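Body Camera Footage Should Have a Release Clock

The county of Dronow has a written policy on body camera footage. It runs to 17 pages and covers battery charging, mounting position, upload procedure and the labeling of files. On the question of when the public may see a recording, it has one sentence: footage will be released "when appropriate." The sheriff decides what that means.

I think the sentence should be replaced by a number. My proposal is 10 business days for any incident in which a deputy fires a weapon or a person in custody is seriously hurt. After that, the footage is released unless a judge has signed an order holding it back. The order should state a reason and an end date.

The present arrangement puts the burden on the wrong party. A family that wants to see a recording must file a petition, pay for a lawyer and wait for a hearing. In the Kahraman case, which began last November, the petition alone cost the family $800 in filing and service fees before a lawyer had billed an hour. The sheriff's office, which held the recording the whole time, had no deadline to meet and no form to fill out.

The usual objection is that early release can taint witnesses. This is a fair point and it deserves a specific answer. Witness statements in a shooting are normally taken within 4 days. A 10-day clock leaves room for that. Where an investigator needs longer, the investigator can ask a judge and explain which witness has yet to be interviewed. Leonie Leitner, who represents the deputies' association, argues that judges will grant these requests as a matter of routine. Perhaps they will. A routine order is still a public record with a name and a date on it, and the current silence is neither.

A second objection concerns cost. The county contracts with Vokell for storage and with Somico for redaction, and redaction is slow work. Faces of bystanders have to be blurred, along with license plates and the insides of homes. But the clock I am describing would apply to a small class of incidents. Traffic stops and noise complaints would stay under the existing rules. The redaction contract already allows for priority requests, and the county already pays for that option.

Konrad Nägeli, a former county prosecutor, has suggested a middle course in which the family sees the footage first and the public sees it later. I would accept the first half. Families should have a private viewing within two days, of the full recording, with a lawyer present if they want one. I would not let that viewing stand in for public release, as it has in other places. A relative's account of a recording is then disputed by officials who have also seen it, and everyone else has to choose whom to believe.
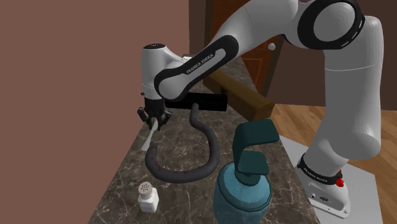
The county board can make this change by ordinance for its own contracts and records staff, but the release rule itself needs the state legislature. The board should do its part now and send a resolution asking for the rest. The draft ordinance should also say what happens when the deadline is missed. I would have the court award the petitioner's fees in full, paid from the sheriff's budget.

Contact the opinion desk | © Dronow county edition, all rights reserved | Back to top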